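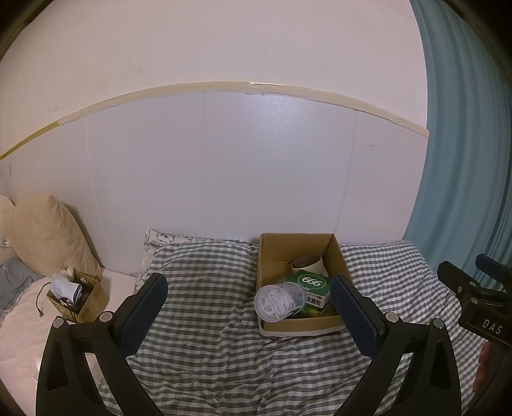 The bed takes longer than you would think

Risville promises a robot that tidies up after you. At its December open day, our reporter spent most of an afternoon watching people do the tidying.

The invitation said "see the home of tomorrow at work", so I had dressed for a laboratory. The address in Emham turned out to be a door between a dry cleaner and a shop selling phone covers, and the laboratory was up two flights of stairs with a bicycle on the landing. There were 62 of us on the list. We were sent up in small groups, given a lanyard and a paper cup of coffee, and asked not to sit on the furniture.

The furniture was the point. Risville has fitted out a row of small rooms to look like places where people live, and it fills them with the sort of things people leave lying about. I was put with the group for the bedroom. I had been hoping for the kitchen, where I was told there would be biscuits.

As bedrooms go, it was convincing. The bed was shoved up against the wall, with a teal curtain on one side and a grey-and-white checked cloth over it that badly wanted straightening. There were cushions, a fluffy blanket, and two cardboard boxes sitting open on the bedding. One had dark cords spilling out over its front. The other held a fat cream roll and a green-and-white box of medicine with 666 on it in big white numerals, with a clear plastic tub tipped over against its corner. I have slept in worse. I have also, I admit, left a bed looking very like it.

What was missing was a robot. There was a pair of black grippers with ribbed, dark blue pads, and they were attached to a person.

This is how it works, as explained by Joaquín Sosa, who runs the sessions and was patient with all of us. You hold a gripper in the hand, with a camera on it, and you do the chore. You pick up the box, you fold the cloth, you put the cable away. The camera records what the gripper meets and how it gets there. Do that enough times, in enough rooms, and you have something to teach a machine with. The machine itself is being built elsewhere, by a partner called Mesel, and would not be appearing.

"People come expecting a butler," Sosa said. "I tell them we are at the stage of writing down what a butler does."

I liked him for that. I liked the leaflet rather less. It had a drawing on the front of a slim white figure carrying a tray, and the words "ready for your home". I asked whether the figure existed. He said it was a drawing.

The demonstration began at two. The operator, a young woman who asked me to leave her name out of it, stood at the bed with a gripper in each hand and began with the medicine box. She got it on the second go. The first time, it slid away from the pads and she had to start again from the other side. Nobody in our group said anything, though a man behind me breathed in through his teeth. Then the plastic tub, which rolled. Then the cable, which she lifted by the wrong end, put down, and lifted by the right one.

It was oddly absorbing. You find out how much your fingers do without consulting you. A thumb knows that a carton is nearly empty and eases off, while two pads on a hinge have to be told. I watched her chase a fold of gingham across the bed for what felt like a full minute, and I began to feel for the machine that will one day have to learn from it.

I was allowed a turn. The grips are heavier than they look, and after 5 minutes my wrists ached in a place I had not known about. I managed to move the roll from one box to the other and was applauded, kindly. Afterwards I asked if my effort would be used. Sosa said they kept the bad ones as well, and marked them as such.

Then came the talk, in a side room with too few chairs. A slide told us that Risville had 800 sessions on file and meant to reach 2,000. Another showed a line going up. I put my hand up and asked what the numbers meant for somebody who wants their bed made. How many sessions does a robot need before it can straighten a pillow in a room it has never met? The presenter said it was a very good question. She said it depended on the pillow.

I do not think she was dodging. I think it does depend on the pillow, and that this is the difficulty with the whole business. A factory can decide what comes down the line. A bedroom cannot. Your spare blanket is not my spare blanket, and neither of us puts it back in the same place twice. The Risville answer is to collect more rooms, more mess, more hands. It may well be the correct answer. It is also a very long shopping list, and the leaflet makes it sound as though somebody has already been to the shops.

There is the matter of cost, too. I asked about a price and was referred to Mesel. I asked about a date and was referred to Urrutia, which handles sales and had sent a man in a good coat. He told me "sooner than you'd imagine". I said I could imagine quite a long time. He laughed and gave me his card.

And there is the question of who wants this. A retired nurse in our group did, without any hesitation. Her husband can no longer bend, her own back is going, and changing the sheets has become the worst job of the week. She asked the most useful question of the afternoon: would it be able to lift the corner of a mattress? Sosa said no. He did not say "not yet", though I saw the man in the coat look as if he would have liked him to. She thanked him and wrote it down.

That exchange was worth the train fare. If the people selling these machines spoke the way the people training them do, I should be a good deal less grumpy about the lot.

Before leaving I went back for another look at the bedroom. The next group was already in and the operator was on the medicine box again, coming at it from the left this time. She got it first go, and somebody clapped. Then she put it back so that she could do it again.

Risville's next open day has not been announced. Visitors are asked to book ahead and to wear flat shoes – the stairs are steep, and there is no lift.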